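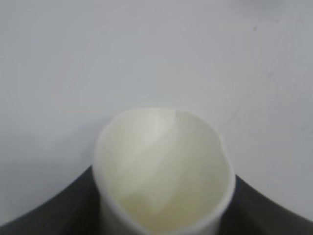 Etwood has released a handling practice for robots that pick up thin-walled and easily deformed items, and is making it free to any company, school or workshop that wants to use it. The document is called the Etwood Light Grip Practice. It covers how hard a gripper may close on an item, how the result is checked, and what has to be written down when a setting is changed. A paper cup held between two gripper fingers, with a small dent in one side of the rim, is the kind of result the practice asks operators to grade. Under the old in-house rules at Etwood, a cup in that state would have been recorded as a successful pick and nothing more.

The practice takes effect at Etwood's own sites on 03/07/2022. Partner sites in Sundthorpe and Seklow will move to it in August.

Existing safety rules for robots deal mainly with the people who work near them. Those rules stay in force and the Light Grip Practice does not replace any part of them. It deals with the item in the gripper. Etwood began writing it after customers in food service and packaging asked for a common way to state how much an item may be bent, creased or marked during handling. Until now each customer had its own wording, and much of that wording came down to "no visible damage," which two inspectors could read in two ways.

"We had people arguing over whether a crease counted," said Umut Güler, who leads handling standards at Etwood. "One shift passed it, the next shift failed it, and the robot was doing the same thing both times. You can't tune a machine against that."

What the practice covers

The practice has 18 clauses. Eight of the clauses apply to every site and the rest apply according to the type of item being handled. The main requirements are as follows.

Grip limits. Every item type must have a written upper limit for closing force and a written lower limit for finger opening. Both limits have to be set in the controller. A limit that exists only on a sheet taped to the cell does not meet the practice.

Grading. Each trial pick is graded on a four-step scale. Grade 0 means the item keeps its shape in the grip. Grade 1 means the item changes shape in the grip and returns to its original shape on release. Grade 2 means a crease, dent or mark remains after release but the item can still be used. Grade 3 means the item can't be used. A site may choose which grade it accepts for a given item, but it has to make that choice before the trials start and put it in writing.

Two-stage inspection. Items are looked at once while held and once after release. The two results are recorded separately. A change of shape in the grip does not by itself tell the inspector whether the item will recover, so a grade may not be entered from the held view alone. For open containers, the inspector checks the rim, the side seam if there is one, and the inner wall.

Finger surfaces. The material and condition of the finger surfaces must be recorded at the start of each trial series. Worn or replaced fingers count as a change of setup, and the series has to be run again.

Work surface. The surface under the item is wiped down before a series begins. Loose grit or residue can mark the base of an item, and the mark may then be put down to the gripper.

Camera position. Where a camera at the wrist is used to judge the grip, the practice asks for a second view from outside the gripper at the point of inspection. A wrist view looking down into a container may leave out the base and the lower wall. Sites with only a wrist camera can still meet the practice if a person inspects each released item by hand.

Change log. Any change to force, opening, speed or approach angle is logged with the name of the person who made it, the old value, the new value and the grade before and after. Values are not to be changed during a series.

Filled containers. A limit set with an empty container may not be used for a filled one. Filled containers need their own series. Hot contents are outside the practice for now — Etwood plans to treat them in a separate supplement.

How it was tested

Etwood ran a draft of the practice at 14 cells before release. The cells handled paper cups, folded cartons, thin plastic tubs and bagged bread rolls. Operators were given the draft without any training beyond a short walk-through, so that unclear wording would show up early.

Several clauses were changed as a result. The first draft asked for a force reading at every pick, and operators pointed out that some older grippers don't report one. The released text lets those sites use finger opening in its place, provided the opening is checked with a gauge at the start of each shift. The first draft also had a single grade for any visible change in shape. Operators found that it put a cup flexed slightly in the fingers in the same group as a carton with a split corner, and the grade was divided.

The clause on rejected items was rewritten too. Paper and card keep a memory of earlier bends, and a cup that has been through one trial will often crease more easily in the next. The practice now requires a fresh item for every graded pick. Used items may be kept for setup work and must be stored apart from the new stock.

Ilir Pavlović, a cell operator who took part in the trials at Sundthorpe, said the grading sheet took some getting used to. "The first week I kept wanting a grade between 1 and 2. You let go of the cup and it mostly comes back. The rule now is that if you can still see the bend, it's a 2, and that settled it."

Pavlović also asked for the change log to be kept at the cell and not in the office. The released practice leaves the location up to the site but says the log must be within reach of the person doing the work.

Responsibilities

Each site using the practice names one person as the handling lead. The handling lead approves grip limits, signs off completed trial series and decides whether a setup change calls for a repeat. The handling lead may be an operator. The practice does not call for an outside audit, and Etwood does not issue certificates against it. A company that wants to state that it follows the practice may do so if its current records are open to its customers on request.

Suppliers of items also have a part. If the paper weight, wall thickness, coating or seam of an item changes, the supplier is asked to give notice before the first delivery. The site then runs a short series of 18 picks with the new item under the existing limits. If any pick falls outside the accepted grade, a full series is required before the item goes into regular use.

Moges, which supplies paper goods to two of the trial cells, has already added a notice line to its delivery papers. Etwood has put sample wording for such a line in the back of the document for other suppliers.

What stays the same

Sites that already hold their own handling rules don't have to drop them. Where a local rule is stricter than the Light Grip Practice, the local rule applies. Where a customer contract sets its own limits, the contract comes first and the practice is used for recording and inspection only.

Guarding, emergency stops, speed limits near people and lockout procedures are not touched by the practice. Operators should go on following the rules in place at their site. No clause may be used as grounds for opening a guard or reaching into a cell to look at a held item. If the held view can't be had safely by eye, a camera must be used.

Food contact rules also remain as they are. Items used in trials are not to be returned to food service, whatever grade they receive.

Availability and next steps

The practice, the grading sheet and a blank change log can be requested from the Etwood handling standards office at no charge. The forms may be copied and altered for local use as long as the grade definitions are left unchanged. Printed copies will be sent to all current Etwood customers with their next service visit.

Etwood will hold an open question session for operators and handling leads at its Seklow site in August. Places can be booked through the same office. Questions sent in ahead of time will be answered first.

Comments on the text are welcome from any user, including sites that run grippers from other makers. Etwood would especially like to hear from sites that handle waxed or coated paper, where the trial results so far are thin. Comments should give the clause number, the item type and, where possible, a copy of the grading sheet.

About Etwood

Etwood builds and services gripping equipment for light goods. Its customers work in food service, packaging and laboratory supply. The handling standards office is led by Umut Güler and answers questions on the Light Grip Practice from press and users alike.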